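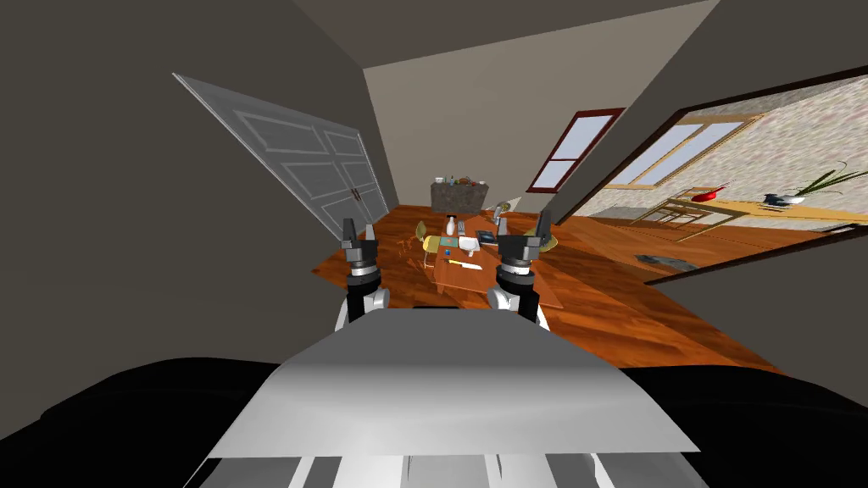
Slide 1. Clearing the table: are we there yet?

Good morning. Leave this slide up while people find seats. Don't start until the side doors are shut, the hallway noise carries.

I was asked to talk about whether machines can do chores. My short answer is no, with a few narrow exceptions that I'll get to. The long answer takes 25 minutes and I'd like to leave ten for arguing.

The job on the screen is clearing a small table. It's a simulated room with a two-armed robot in front of it. On the table there's a bottle, a yellow tray or box, a white container, something flat that looks like a book, a knife with a yellow handle and a very small blue ball. A ten-year-old would have it done before I finish this paragraph, with complaints.

(Pause. Ask for hands: who has seen a robot clear a table in person, not in a video? Expect very few.)

Slide 2. What "clear the table" means

Say the sentence out loud and then take it apart. Which things go away? Where is away? Does the book go with the bottle? If the container has something in it, does it have to stay level?

People fill all that in without noticing. You know your own kitchen. The machine gets a sentence and a view of the room, and somebody has to have decided what counts as finished.

In most of the demos I've gone through, finished means the objects ended up inside a marked area. I would not accept that from a dishwasher at a diner.

Slide 3. The knife and the ball

Point back at the first slide here. Two items I'd watch.

The knife is lying flat, near the front edge of the table. A flat thing on a flat surface is hard for two stiff fingers. You and I slide it to the edge, or get a fingernail under it. A parallel gripper has to come down very close to the wood and close on the handle without pushing the thing onto the floor. And then it's holding a knife, so I'd like to know where the point is going.

The ball is the opposite trouble. Touch it a little off center and it rolls. Simulators are not all equally good at rolling, or at contact in general, and a policy can learn to lean on whatever the simulator gets wrong. Remember that when someone quotes you a success rate.

Slide 4. The numbers we were given

Femell published a run of 3,000 simulated table-clearing attempts last year. The headline chart looked very good. I asked for the breakdown and, to their credit, they sent it.

Of those attempts, 364 had a thin flat object on the table. Those are the ones I care about, and they were where most of the failures sat. Averaging them in with bottles and boxes makes them disappear.

I also asked how many real kitchens the same policy had been tried in. The reply used the word "roadmap."

(Don't linger. Someone from Femell may be in the room and they were decent about this.)

Slide 5. Getting out of the simulator

Simulation is cheap and I'm not against it. You can reset the table in an instant and nobody mops up. For ruling out bad ideas it's the best tool we have.

My complaint is with what gets claimed afterward. A rendered bottle has whatever weight someone typed in. Real ones are half full, or sticky, or the cap is on crooked. The table at my house rocks when you put a hand on it. I have never seen that in a benchmark.

Ankrah did try the transfer properly. Same task in the simulator and in a rented apartment, 12 household objects, operators told to keep their hands in their pockets. The bottles and boxes went fairly well. Cutlery mostly did not. They wrote it up plainly and I wish more people would.

Slide 6. Shop floor

This is where the sceptic has to give some ground.

Kullaveo runs a bin-to-tray cell at a parts supplier. It does one family of parts, under fixed lights, with a fence around it. It moves about 1,000 pieces a shift and the people who work beside it like it, mainly for what it's done for their wrists.

Now look at what they paid for that. The bins were changed. The floor was repainted to kill glare. Someone still comes over when two parts nest together. The job was bent to fit the machine, which is fine in a plant. I don't want my kitchen repainted.

The pitch I keep hearing is that the cell and the kitchen are the same product a couple of years apart. I don't see the evidence.

Slide 7. Questions to ask a vendor

Read these slowly, people write them down.

How many attempts, and how many are in the video?
Who put the objects back between tries?
Was anyone steering?
What happens after a drop?
How long does it take, start to finish, at normal speed?
Which objects did you leave out?

Castero answered all of these in one email. The time was poor and they said so. I'd sooner buy from them than from anyone with a better reel.

Slide 8. What would change my mind

A messy table the team has not seen before. No resets. A knife put away, point down or in a block, every time for a month. If it drops the ball, it goes and finds the ball.

I'd take it slow. I'd take it ugly. I would even take it loud, as long as it runs at two in the afternoon and not at night.

Questions. Repeat each one into the microphone, the back rows can't hear the floor. If no one starts, ask the plant people what they had to change to get their cell running.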